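Wihongi Translation Fund
Interim report from Domier Books, covering the period to the end of March

Project: English edition and launch of the Brustmont trilogy, volume one

1. Where the work stands

The translation of the first volume is finished and has been through one full edit. The copy-edit began in February and has reached chapter 19 of 31. We expect to send pages to the typesetter in May, a month later than the plan you approved. The delay comes from the middle section, where the author asked for two chapters to be put back in their original order after the translator had already smoothed over the join.

The cover is agreed. We tried a painted design first and dropped it when the two bookshops that looked at it both took it for a children's book. The final version uses lettering only, with the Zasow skyline on the back.

2. Readers and early copies

We sent 3542 invitations to our mailing list asking people to sign up for an electronic proof. Of those, 2481 were opened, a better rate than for our last novel. Requests for proofs are still coming in and we will give the full number in the final report. Reviews posted so far are short but mostly kind. The commonest complaint is the number of characters with similar names, so we have added a list of them at the front.

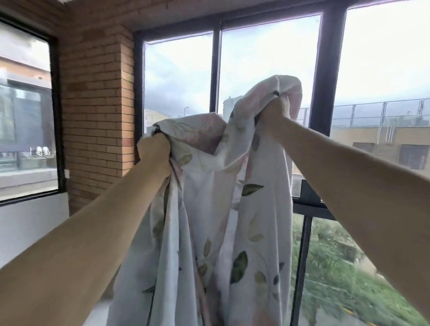 Three book blogs have agreed to host a stop during launch week — one interview, one extract and one guest post by the translator on dialect. We had hoped for five. Two of the blogs we approached have closed to new titles until the autumn, and we have asked to be put on their waiting lists.

3. Spending

The translator's second payment and the editor's fee have been made in full. Cover costs came in over budget after the change of design, and we have met the difference ourselves. The money set aside for the Zasow reading has not been touched, as the library there has yet to confirm a room. If it can't offer one before the summer break, we would like your agreement to move that sum to the audio sample.

4. Next steps

Finish the copy-edit and send queries to the author in April.
Proofread the typeset pages in June.
Confirm the order of the blog stops and send each host its material.
Settle the Zasow reading either way.

The contract for volume two is with the author's agent. We will forward the signed copy when it reaches us, along with the invoices for this period.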